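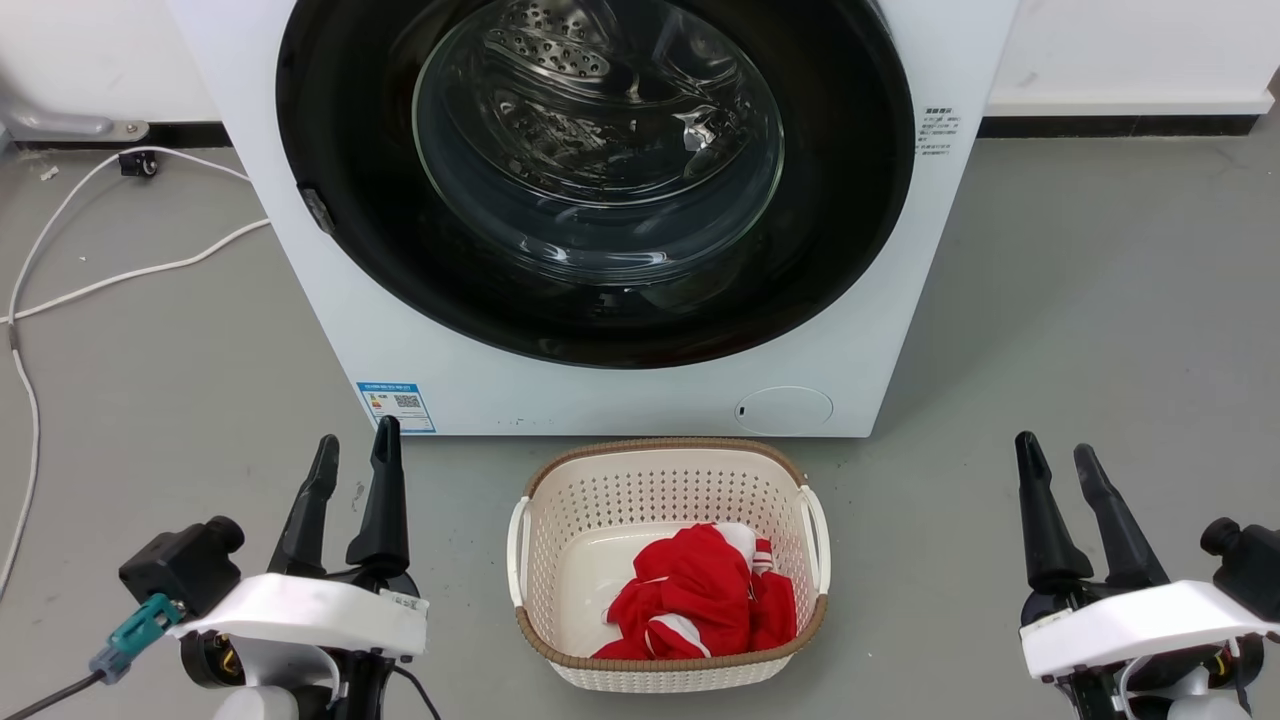 Front loader, door shut, one red and white item in the basket.

Koen Leemans @koenleemans
February 8, 2024

1/ Notes on washing a single red garment with white stripes. Polyester knit, white trim, club colors. It belongs to Endang Teoh, who plays for Ploltovstead and wants it back with the white still white.

2/ Red next to white in one garment is the awkward case. You can't sort it. Whatever dye comes off the red panels has the whole cycle to settle on the stripes, so the settings matter more than the detergent brand.

3/ Temperature: 30 °C. Cold also works on light dirt. I have not seen a benefit from going hotter on polyester, and I have seen one pink collar.

4/ Check the care label before copying any of this. Mine are all in Celsius. 30 is 86 in Fahrenheit.

5/ Turn it inside out. Close any zipper. Printed numbers should face inward or they rub against the drum holes for the full cycle.

6/ Load size. A single shirt is a poor load for a front loader. It sits on one side of the drum and the machine struggles to balance it for the spin. Add other reds or dark synthetics if you have them. No towels, they shed lint.
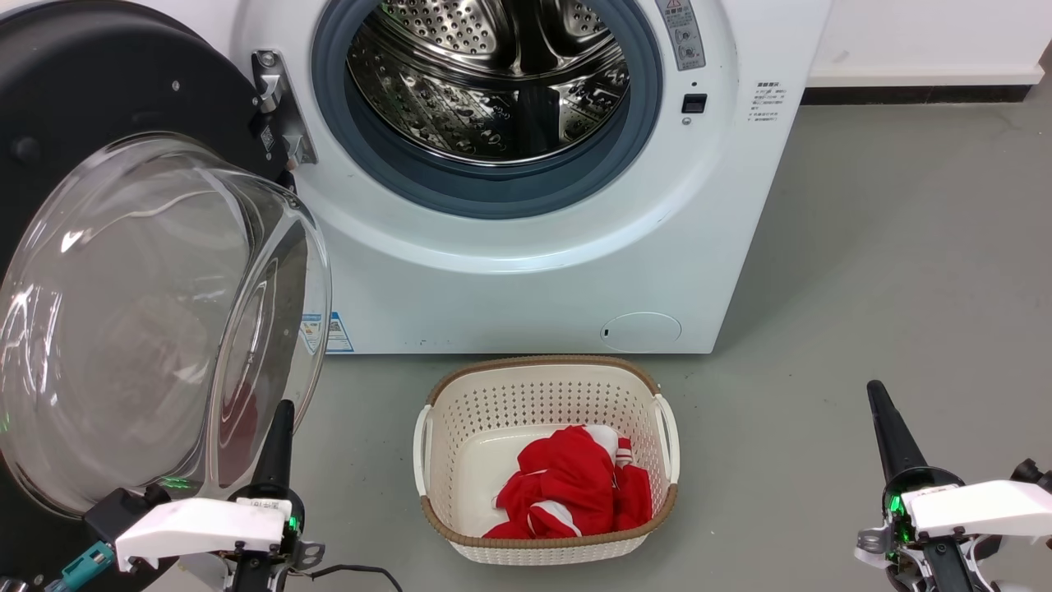

7/ Gasket check

Before loading, pull back the lower fold of the rubber and run a finger along it. Coins, hair ties and grit collect there. Wipe it with a damp cloth. A minute of work, and it keeps gray smears off white trim.

8/ Detergent: liquid, color type, no bleach, half the dose on the bottle for a small load. Skip fabric softener on sportswear. It coats the fibers and they stop moving sweat.

9/ Spin: 800 at most. Higher speeds set creases into the knit and the stripes show every one of them.

10/ Filter, behind the round cover low on the front panel. I open mine every 13 weeks, last time in September, so it's overdue. Put a shallow tray and an old towel under it first. Water comes out even when the drum looks dry.

11/ Basket: plastic with holes in the sides. I prefer this to fabric for sports gear. Damp items get some air, and it rinses clean in the shower. Two handles, fits in front of the door with room to kneel.

12/ Take the shirt out as soon as the cycle ends. Wet red folded against wet white is where most of my transfer stains have come from, well after the machine had stopped.

13/ Dry flat or on a hanger, out of direct sun, no dryer. Leave the washer door open for 8 hours afterward so the gasket dries.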